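Robot club: a term of small wins

It has been a busy term at the Pumthorpe robot club, and if you have walked past the library annexe after four o'clock and heard cheering, I'm afraid that was us. We started in the autumn with a handful of laptops and one very patient simulator, and I am delighted to say the club has grown so much that we have had to borrow chairs from the music room (thank you, and yes, they will all come back).

This term's big project has been Tokgöz, which is the name the younger members gave to our simulated home. The idea is simple enough to say and rather fiddly to do: the club builds the rooms on the computer, puts a robot arm in them, and then teaches it to find its way to things and pick them up. The older group wrote the driving program, Bririne, and the younger ones took charge of walls, floors and furniture, with a great deal of debate over paint colours. Yellow won, by a mile!

We have logged 233 practice runs so far, and the arm got hold of what it was sent for in 139 of them. In June that figure stood at a rather glum 2, so you can imagine the mood in the room when the count went past a hundred. Much of the improvement came from slowing the arm down before it closes its gripper, a suggestion from one of our newest members.

The past few weeks have gone on lighting. Run 103 was the first with proper shadows switched on, and the whole club crowded round one screen to see it, biscuits and all. The plaster on the walls took three goes to get right and I think it was worth every minute. 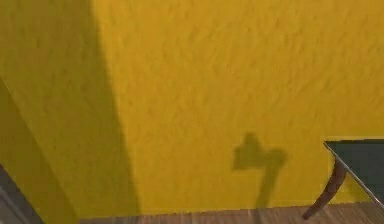
The gripper's shadow on the yellow wall in our simulated room.

Next we move on to the kitchen, and then to the Potow Cup, where we shall be entering a team for the first time. New members are welcome at any point in the term and need no experience at all. Come along at four, bring a drink with a lid, and ask for a seat near the front if you like to see the screen.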